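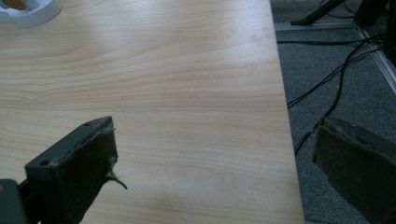 Slide 1: table with a pale wood grain

Morning, everyone, and thanks for coming out on a Thursday! I'm going to talk about the night visiting scheme at Trelov hospital, and I've got 18 minutes, so shout if I run over.

Start with the letter from the Fesach ward. Read the first two lines aloud, then pause.

Next slide, the old rules. Visitors out by eight, one chair per bed, and 60 beds with no quiet room (let that sink in a moment).

What changed: relatives of very ill patients can now stay overnight. Orent parish lent us the hall next door, and the Tomić bakery sends bread every morning – lovely stuff, still warm!

Money. We raised 3000 in the spring appeal and it pays for blankets, tea and the taxi fund. Mention that the hall sleeps up to 18.

Ask for hands: who has ever waited all night in a hospital corridor? Take 3 stories if people want to share.

Sign-up sheets for the December rota are by the door. Questions, then tea.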